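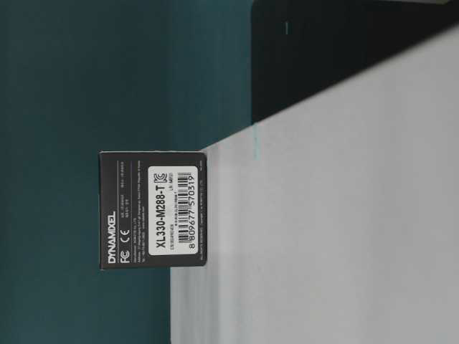 Page 243

Section 9. Booking in small boxed parts

9.1 What this section covers

Use this section when small parts arrive in their maker's own cartons and are going into a Hailu drawer cabinet. It covers checking the carton, entering it in the Vundari stock register, printing a shelf label and putting the carton away. Parts that arrive in bags or on reels are covered in Section 10.

The cabinet should already be assembled, levelled and fixed to the wall as set out in Section 4. The Oltell label printer should be loaded and switched on.

9.2 Preparing the bench

1. Clear a flat, light-coloured surface at least 700 mm wide. Dark cartons are much easier to check against a pale top.
2. Wipe the surface and let it dry.
3. Place the scanner to the side of your writing hand, with its cable behind the work.
4. Bring one delivery to the bench at a time. Keep its delivery note with it until step 9.5 is finished.

Caution: Do not open outer packaging with a long blade. Use the short safety cutter supplied with the cabinet and cut along the tape only.

9.3 Reading the carton

A maker's carton often carries two kinds of printing. The brand and the approval marks are printed on the board itself. The model and the barcode are usually on a stuck-on label, and it is the label you book in from. On a DYNAMIXEL carton, for instance, the brand name is in white on the dark board, and a white label carries the model in large black type with the barcode next to it.

1. Turn the carton until the label is facing you.
2. Find the model designation. It is normally the largest text on the label, for example XL330-M288-T.
3. Compare it with the delivery note, character by character. Include the hyphens and any letter at the end.
4. Find the barcode and the number printed beside it, for example 8 809677 570319.
5. Look for any smaller line of print near the model designation. If it can be read, copy it into the Notes field. If it can't, leave Notes blank and do not guess.

Note: Similar models may come in cartons of the same size and colour. Do not book in a stack from its top carton. Read each label.

Note: The brand and the company name are sometimes different words, and one carton may show both or either. Choose one for the Maker field when you first set up the part and use it from then on. The register treats two spellings as two makers, and merging them afterwards is a job for the administrator account.

9.4 Entering the carton in the register

1. Open Vundari and choose Stock, then Receive.
2. Click in the Barcode field and scan. A single short tone means the code has been read.
3. Check the number on screen against the number on the label. Spaces are dropped on screen.
4. If the part is already known, the Model and Maker fields fill in. Go to step 6.
5. If the part is new, type the model exactly as printed, then enter the maker.
6. Enter the quantity. For sealed cartons, enter cartons and leave the Pieces field empty.
7. Enter the location. Use the four-figure drawer code from the cabinet front, such as 2509. The first two figures are the column and the last two are the drawer.
8. Press Save.

If the scanner gives a long tone, the code has not been read. Hold the scanner some 100 mm from the label, tilt it slightly and try again. A barcode will scan sideways as long as the beam crosses all of the bars, so line the scanner up with the bars and ignore which way the words run. If it still fails, type the number in by hand. 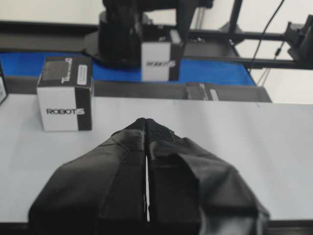

Typed numbers are marked with a small T in the stock list. The mark has no effect on the stock count and goes away the next time the same barcode is scanned.

9.5 Printing and fixing the shelf label

1. With the record still open, choose Print, then Shelf label.
2. Peel the label from the Oltell printer by one corner.
3. Fix it to a plain area of the carton. Never cover the maker's label, the barcode or the approval marks.
4. Press it flat from the middle outwards.
5. Tick the line on the delivery note and initial it.

Caution: Do not put the shelf label across the opening flap. It will tear when the carton is opened, and a torn label cannot be scanned.

9.6 Putting the carton away

1. Open the drawer fully. Open only one drawer in a column at a time.
2. Stand the cartons in a single layer with the maker's label facing up or towards the front.
3. Put new cartons behind old ones.
4. Fit a divider if two models share the drawer. Give each side its own location by adding A or B to the drawer code.
5. Close the drawer until the catch clicks.

Drawers in the top row are shallower. If a carton stands higher than the drawer side, move it to a lower row and change its location in the register before you close the record.

9.7 Damaged or doubtful cartons

Leave the carton sealed if a corner is crushed, the tape has been cut or the label does not match the delivery note. Book it in with the location HOLD and write the fault in Notes. Keep it on the open shelf beside the cabinet, with the delivery note underneath.

To release a held carton, open its record, choose Change location and enter a drawer code. Print a fresh shelf label and stick it over the old one.

Spare dividers, catches and label rolls can be ordered from Vadow using the part numbers in Appendix C.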